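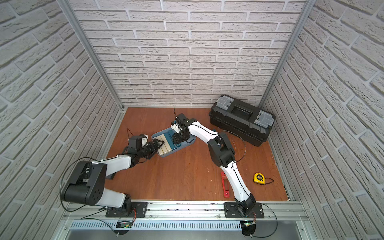 Dos brazos mecánicos montados sobre un riel, con una bandeja azul claro.

Orkow, la memoria de un desalojo

La comisión de investigación sobre los sucesos de Orkow presentó en septiembre sus conclusiones ante los representantes de 30 Estados. El informe, de 300 páginas, examina el desplazamiento de 1,020 habitantes del valle y la actuación de las fuerzas de seguridad durante las dos noches que duró la operación.

Su presidente, Přemysl Charvát, sostuvo que existen motivos razonables para creer que se vulneró el derecho a la vida y a la libertad de reunión. «Las familias tienen derecho a saber quién dio las órdenes», declaró.

El Gobierno rechazó el documento y reiteró que el desalojo se ajustó a la legislación nacional. Las autoridades no permitieron a la comisión entrar en el territorio, por lo que las entrevistas se celebraron en la localidad fronteriza de Clora.

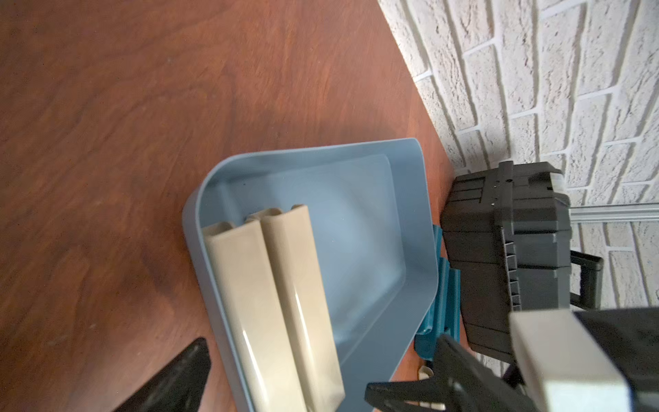 El regreso pendiente

Radek Ďurica, jurista de la comisión, recordó que las indemnizaciones previstas en el acuerdo de Kuruc siguen sin abonarse. El texto fijaba un plazo de hasta 2 años para restituir las viviendas.

La comisión recomienda abrir una investigación judicial independiente y conservar los archivos del puesto de Flaker, donde permanecieron retenidos varios vecinos. Los Estados deberán pronunciarse sobre la prórroga del mandato en el próximo periodo de sesiones.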